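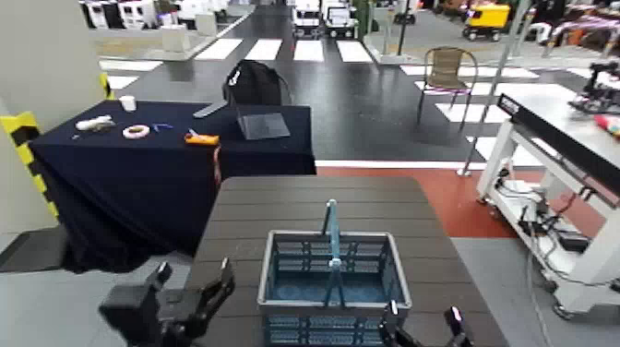
Cesto de compras cinzento, com pega azul, sobre mesa castanha de ripas.

Pedido de suporte: divergência no registo de desperdício alimentar
Plataforma: Kaletti, módulo Perdas e Doações
Entidade requerente: Cooperativa de Consumo Isska
Aberto por: Thư Hà, área de sustentabilidade
Data de abertura: 27 de setembro de 2026
Prioridade: média
Estado: resolvido, em observação

Descrição do problema
O relatório mensal apresenta um total de 4.000 kg de alimentos rejeitados na loja Oei, valor incompatível com as guias de recolha assinadas pelo transportador. Os produtos hortícolas e a padaria concentram a quase totalidade da diferença. As quantidades entregues à associação Vina para redistribuição surgem simultaneamente como doação e como resíduo orgânico.
A requerente solicita a correção do relatório antes do envio à autarquia, previsto para outubro.

Resposta do suporte, primeiro nível
Confirmámos a duplicação. Pedimos o envio da tabela de categorias em vigor na loja, bem como a indicação do perfil utilizado no fecho diário. Até nova comunicação, o relatório não deverá ser exportado nem reenviado a terceiros.

Resposta da requerente
Segue em anexo a tabela. O fecho é efetuado com o perfil «Loja — operador». Acrescenta-se que a anomalia não se verifica nas restantes lojas, que utilizam a mesma versão do módulo.
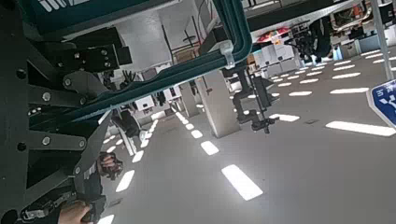
Categoria: Perdas e Doações / Regras de classificação

Análise técnica
A tabela da loja Oei contém 6 categorias de doação sem código de destino. Na ausência desse código, o módulo aplica o destino predefinido, «compostagem», e mantém o movimento original de doação. O mesmo peso é, por conseguinte, contabilizado duas vezes.
Foi ainda detetado que os artigos com data de durabilidade mínima («consumir de preferência antes de») estavam sujeitos à regra prevista para a data-limite de consumo, passando a resíduo no próprio dia.

Medidas aplicadas
1. Atribuição do código de destino às categorias em falta.
2. Separação das regras relativas aos dois tipos de data.
3. Anulação dos movimentos duplicados e novo cálculo do mês — as guias de recolha não foram alteradas.
4. Bloqueio da gravação de categorias sem destino definido.

Verificação
Foram comparados 20 movimentos com as respetivas guias, sem divergências. A requerente validou o relatório corrigido e solicitou que a versão anterior fosse conservada no arquivo, com a menção «substituído».

Pendente
Atualização do manual do operador, capítulo 6. O pedido permanece em observação até ao próximo fecho mensal.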